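Teaching by hand or by remote control? (bracket task)
Fenell user forum > Demonstrations

tarn_lok
Hello all. I am preparing demonstrations for a small assembly task: a round part sits in a metal bracket and the clamp must be closed. I have 138 demos by remote control and the policy still misses the clamp often. My colleague says I should drop the remote and record my own hands with markers. Is it worth to start again?

pelmet9
Yes. With remote control you feel nothing in the fingers, so you make small corrections all the time, and the robot learns your corrections. We changed to hands in July at the Salville lab and each demo became much shorter.

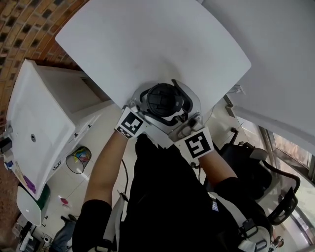

Last changed by pelmet9 at 4:40 pm

One marker for each hand, black and white. The right hand is on the clamp tab, the left stays near the bracket. Keep the markers facing the head camera. If you turn the wrist too far, the pose jumps and you must throw away the demo.

Drurkitz
I do not agree so quickly. A human hand can do things which your gripper cannot. You will push the tab with the side of a thumb and never notice it. With remote control, every demo is at least possible for the robot. I would first look at the 138 you already have and remove the slow ones.

pelmet9
This is a fair point about the thumb. We have a rule: only two fingers touch the part. It feels stupid for the first 9 demos, then it is normal.

tarn_lok
Thank you both. How many by hand before you saw a difference?

pelmet9
Over 200, but our bracket was moved to a new place each time. If yours is fixed, maybe less.

Drurkitz
Fixed bracket is another problem, please move it at least a little between demos. And keep some remote ones for the last 2 cm.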